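4. Setting Up the Pulholm Game Timer

4.1 Before you start

The timer ships with the battery tab in place. Pull the tab straight out before the first use. Do not use the Bradum power adapter from the older model -- its plug fits, but the voltage is different.

1. Put the timer on a flat, dry surface at the side of the playing area.
2. Slide the power switch to ON. The display shows 00:00 on both sides.
3. Hold MODE for two seconds until the left side flashes.

4.2 Choosing a time setting

4. Press + or - to step through the stored settings. Setting 97 is the blank custom slot.
5. Press MODE to confirm. Both sides now show the same starting time.
6. To give one player extra time, press SIDE and repeat step 4.

Note: The custom slot holds up to 200 minutes per player. Larger values are rejected with a short tone. 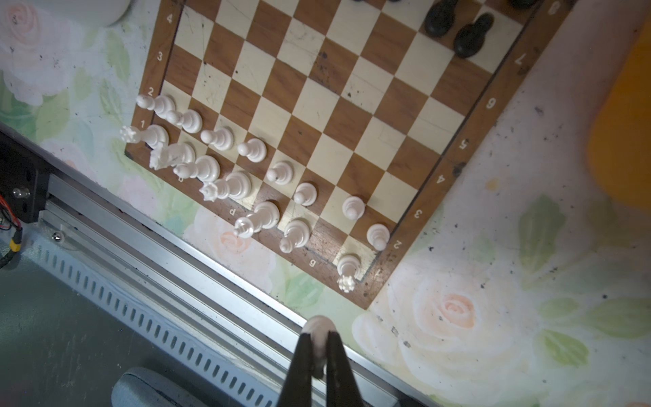
7. Press the lever down on the side of the player who moves second. The display shows a small dot on the running side.
8. Press START. The first player's time begins to count down.

Caution: Do not change batteries during a game. Stored times are lost after about 2 minutes without power.

4.3 Error codes

E1 -- low battery. Replace both cells.
E2 -- lever stuck. Switch off, clear the lever, and restart.

For other codes, see part sheet 1395.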